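Our lab just adopted the Baumgartner checklist for two-arm cells. 23 items. I've been through it twice now and I have opinions. Thread.

1/ Of the 23, I'd say 8 are about the robot. The other 15 are about the binder the robot's paperwork goes in. Guess which ones get checked first in an audit.

2/ Item 4 says "workspace shall be clear of foreign matter before each run." Fine. Who defines foreign matter? Is a crumb foreign matter? Lint? Vastex, who sold us the checklist training, told us to "use judgment." I could have used judgment for free.

3/ Item 13 is cable routing. One sentence long, the whole thing: "Cables shall be managed." Managed how? Give me a minimum slack, a maximum loop, a picture, anything. Hevska at least puts a drawing in their guide, even if it's a bad one.

4/ And cloth. The checklist assumes every workpiece is a rigid block. Nothing on soft goods, nothing on what counts as a repeatable starting position for something that folds whenever you touch it. 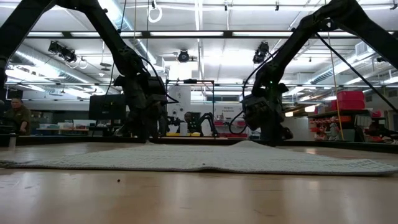 Photo: Dalis workshop

5/ So tell me whether that cloth is "placed flat per item 8." It's spread out, mostly, with a couple of folds on the far side. I asked two people and got a yes and a no.

6/ I'm not against standards - I'd love one I could fail. If two careful people can't agree on pass or no pass, what you have is a suggestion with a number on it.

7/ Next revision is due in December. I've sent in comments on items 4, 8 and 13. Not holding my breath.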